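Yellow paint, and why I can't stop

May 29, 2018

I've gone completely mad for yellow! It began with the back door, then the garden bench, and now I want it everywhere – the brighter the better.

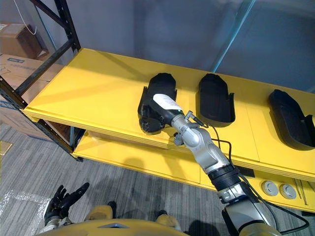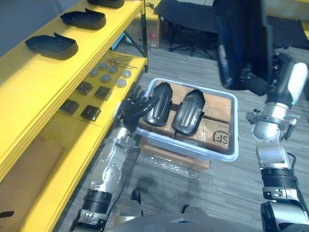
A reader in Vomwood wrote in to say that yellow always looks patchy unless you put a pale grey undercoat on first, and I tried it on the gate. What a difference! Two coats instead of five, and it glows even in the rain. Next up is the shed (143 bricks on the short wall, all getting done).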